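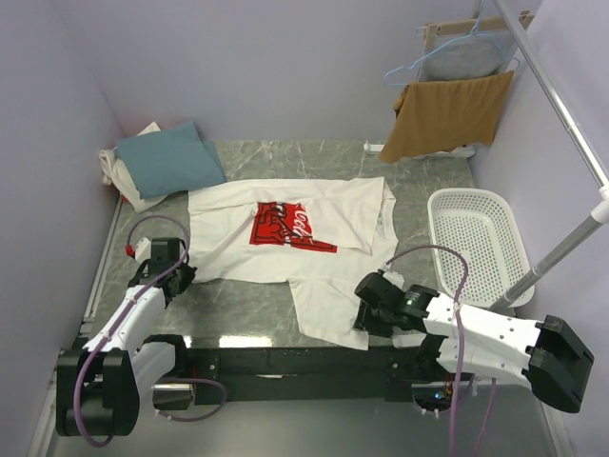
The acceptance protocol for the Grullama cell had 6 sections, and Radosław Mazurek had written four of them himself. Section 3 covered garments. It defined a folded shirt as a rectangle with no sleeve showing and no edge more than a finger's width out of line. It did not define an attempt.

"Attempt starts when a gripper touches cloth," said Jakubowski, who had come from the buyer's side with a laptop and a thermos.

"And ends?"

"When it lets go and stays let go."

Mazurek wrote that in the margin and initialed it. Carnex, which employed him, had promised a unit that could take over the folding station in a hotel laundry. The hotel group was called Mandano. Its folding station at present was two people per shift, and Jakubowski had timed them in August without telling them. He had the figures in a spreadsheet and had not yet shown it to anyone.

They ran towels first. Towels were in section 2 and had passed in the spring. They passed again, with an average cycle of 55 seconds, and Jakubowski typed the number in and did not comment. A towel has four corners and all of them are the same.

Shirts took longer. The controller had to find the collar, decide which side was up, and pick two grasp points on a surface that moved when touched. The hardware was adequate. Mazurek had checked repeatability at the wrist the night before and had no complaint about it. The trouble was in the state estimate. When one layer lay over another, the software treated the upper edge as the outline of the garment and planned a fold for a shirt that was smaller than the real one.

"What does it do when the plan is wrong?" Jakubowski asked.

"It pulls, looks again, and makes another plan."

"How many times?"

"There is no limit in the current build."

Jakubowski looked up from the laptop. "There should be a limit."

"I'd put it at 4."

"And after 4?"

"It puts the shirt aside and calls for a person."
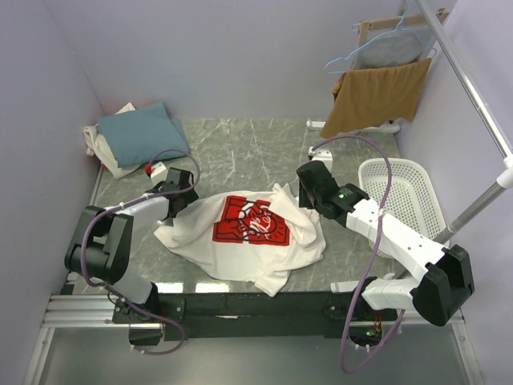 Section 3, garments. White T-shirt with red print, both arms at the cloth.

Jakubowski pulled a stool over to the monitor. The log scrolled beside the video, one line per decision. Flatten. Regrasp left. Flatten. Confidence rose, dropped, and rose again to a lower value than before.

"My daughter is six," he said. "She does it badly, but she knows when it's bad."

"That's section 5," Mazurek said. "Self-assessment. We're not being tested on it today."

"Who took it out?"

"Your office did."

Jakubowski checked, and this was correct. He made a note to have it put back. Then he opened the spreadsheet from August, turned the laptop, and slid it across the bench. The people at the folding station averaged a shirt in well under half the time a towel took the machine. They also talked, turned out the collars, and pulled anything with a stain, and none of that was in a column.

Mazurek read it to the bottom. "You could have sent me this before we wrote the protocol."

"I wanted to see what you'd ask for."

"I asked for a rectangle."

"Yes."

The timer in the corner of the monitor went to 105 seconds. The log said Regrasp right. Mazurek had a stop button beside his hand and was entitled under section 1 to use it. He left it alone. He uncapped his pen, turned to the blank half of the page under section 5, and started to write down what a stain looked like.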